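Ticket 2714 - Planner accepts goals on top of the armchair armrest, then aborts at execution

Project: Killow (simulation and planning)
Component: planning scene export / collision geometry
Reported by: Duangjai Kaewmanee
Assigned to: Daranee Phromma
Priority: medium
Status: resolved, one follow-up open

Description

I am running the pick task "ornament from armrest" in the living room scene. The planner finds a path to the pre-grasp pose almost every time, and the path looks good in the preview. When the controller starts to execute, the run is aborted with this message:

[exec_monitor] ABORT: contact predicted, link=hand, object=armchair_02, stage=approach

So the planner says the pose is free, and the execution monitor says the same pose is in contact with the chair. They should not disagree, because both of them read the scene from the same export.

I ran the task 30 times with different random seeds. It was aborted in 27 of them. The other three finished the approach, but the hand came in from a high angle, so I think these were only lucky seeds.

Steps to reproduce

1. Start the living room scene with the default layout.
2. Load the task file for the ornament.
3. Set the seed to 14 (this one fails always on my machine).
4. Press Plan, wait for the preview, then press Execute.

Expected: the hand moves to the pre-grasp pose and stops there.
Actual: abort in the approach stage, before the gripper is closed.

I attach a render of the scene, with the teal ornament on the right armrest.
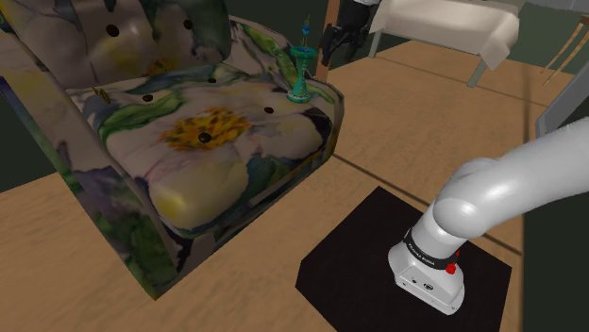
Render of the living room scene: floral armchair, ornament on the armrest, Franka arm on its black mat.

What I tried already

- Restarted the planning server and deleted the scene cache. No change.
- Moved the ornament to the seat cushion. The abort happens also there, but less often.
- Moved the ornament to the bench behind the chair. No abort at all.
- Made the safety margin in the monitor smaller. The abort comes a little later on the path, with the same message.

From the third point I believe the problem is with the chair and the arm model is correct. I did not find how to draw the collision shapes of the monitor, only those of the planner. Please tell me if there is a switch for this.

Comment - Daranee Phromma, 10:20

Thanks, clear report. Reproduced with seed 14.

The switch is debug.draw_monitor_shapes in the viewer config. It is off by default and it's missing from the docs, sorry. Can you turn it on and tell me what you see over the armchair? I expect one big hull.

Also please send the export log. I need the lines with "decompose".

Comment - Duangjai Kaewmanee, 11:05

With the switch on, I see one convex shape for the whole chair in the monitor. It goes straight from the top of the backrest to the outer side of the armrest, so the ornament is partly inside of it. In the planner view the chair has many small pieces and the armrest is rounded as it should be.

From the export log:

[export] armchair_02: decompose ok, parts=7
[export] armchair_02: write planner geometry ok
[export] armchair_02: write monitor geometry: part list not supported, using single hull

The last line is printed at info level, therefore I missed it the first time. I think it should be a warning.

Comment - Daranee Phromma, 13:40

That explains it. The monitor reader was still on the old Boonyarit format, which has room for one hull per object. When we moved the planner to part lists, the monitor kept the fallback. For a box or a bench the single hull is close enough to the real shape, so the tests stayed green. An armchair is a bad case, with all that hollow space between the back and the arms.

I have a branch where the monitor reads the same part list as the planner. Please try build Flonevgate 7 and keep your safety margin at the default value. You have to export the scene again, as the old file has no parts for the monitor.

Comment - Duangjai Kaewmanee, 15:30

Tested with the new build and a fresh export. I used the same 30 seeds and the default margin.

No aborts in the approach stage. The shapes of planner and monitor are now the same when I draw them together. The button tufts on the upholstery are not in the collision shapes, but this is fine for me.

One small thing - loading the scene is slower than before. I can live with it, but on the Jumo test server we load scenes very often, so maybe someone wants to look.

Comment - Daranee Phromma, 16:10

Merged. The fallback message is a warning now, and I added an armchair test which compares the two geometries and fails if they differ. The debug switch goes into the docs in October with the other viewer options.

Loading time moved to a separate ticket. The monitor builds its tree again for every part, and it could take the one from the planner. Closing this one.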